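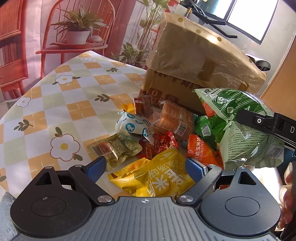
Trukari read the first draft of these rules and wrote back that a data card with this many opinions about snack bags should probably be two documents. The objection is noted in the change log and the opinions are still here.

Jenach Snacks, collection rules and data card
Version 2, Jan 14, 2025

What this is

Recordings of people picking and sorting packaged snacks with hand-held grippers, plus the rules they were asked to follow. Release 2 holds 257 accepted sessions. The rules apply to anyone sending us more, including people who helped write them and now consider them optional.

Setup

Any household table will do. Patterned tablecloths are welcome. We spent release 1 on bare white desks and got a model that was very good at bare white desks.

Packages stay sealed. A bag that splits ends the session, however tidy the split.

Pile them up. Bags should overlap, lean and lie crooked, with a few barcodes facing up and a few hidden. If the heap looks like a shop display, mess it up and start again.

Mix the kinds. Puffy bags, flat foil packets and blocky things in shiny wrap all behave differently between two pads, and a session of only one kind gets sent back.

Handling

Open the jaws fully before each approach. Close on the body of the bag, away from the seal. Seals tear, and they also make a weak grasp look like a strong one.

One grasp per item. If it slips, leave the slip in and try again. Release 1 was trimmed of failures by a well-meaning person with a free afternoon, and we are still apologizing to Istutero for it.

When two grippers share a table, only one may be inside the pile at a time. The other waits or comes in from its own side. Crossing over is allowed if the first has let go.

Bare hands stay off the packages while recording. Resting a hand on the table is fine.

Labels

Write item names in the language printed on the package. Don't translate, and don't guess at a name that is folded under; use "unread". Colors go in plain words. "Yellow" is a color. "Sunset maize" was rejected 11 times.

Known problems

Glossy wrap near a window washes out. We kept those sessions, flagged "glare".

Pad wear isn't logged before February. Swap pads at 2,000 closes and write it down, ideally on something other than the pad box.

The Jaramillo sessions use an older naming scheme. A conversion table is in the docs folder. It is mostly right.

Not suitable for

Weighing, food safety claims, or any argument about which snack is best.

Changes

2: two-gripper rule added, glare flag added, opinions retained.
1: first release, see apology.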